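Lirnamum Standby Controller, 3 kW
Hopkin range / Infrastructure / Monitoring and failover

Overview

The Lirnamum is a rack-mounted controller that watches the links between a server room and its outside connections and moves traffic to a second line when the first one drops. It is sold for small and mid-sized sites that run their own equipment and have one main and one standby connection. Configuration is held on the unit and copied each night to a Lulanero account, or to a local file share where no account is in use.

Each controller handles up to 334 monitored devices. Larger sites can join 3 controllers into one group, with a shared set of rules and a single log. Units in a group must run the same firmware release.

Operation

Monitored devices are polled at an interval set by the administrator. The shortest interval is 3 seconds. When a link fails the configured number of polls, the controller applies the failover rule, writes an entry to the log and sends a notice by email or SNMP trap. Return to the main line can be automatic or manual. Manual return is the factory setting. 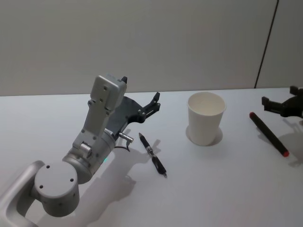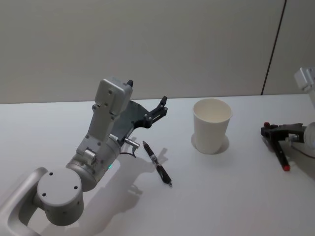
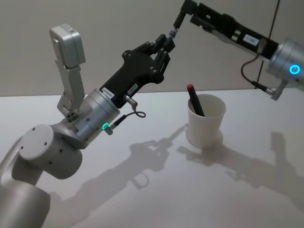
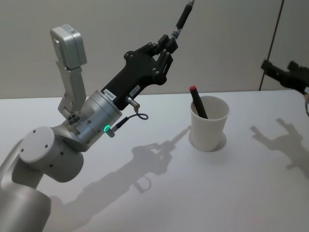
Does the controller keep working if the Lulanero account cannot be reached?
Polling, failover and local logging all run on the unit and are not affected. Configuration copies are queued and sent when the account can be reached again.

Technical data

Monitored devices: 334 per controller
Controllers per group: 3
Log storage: 188 days at default settings
Depth: 42 cm, excluding connectors
Switched load: 3 kW maximum
Management: web interface, SSH, SNMP v3

Supplied with the unit

Mounting rails, two power leads, console cable and a printed quick-start sheet. The full manual is available from the Bedbridge downloads page.

Ordering

Order code HK-LIR-334. Rail kits for shallow cabinets are ordered separately. Firmware updates are included for as long as the model is listed. Units returned for repair should be reset to factory settings before dispatch, and the log exported if it is still needed.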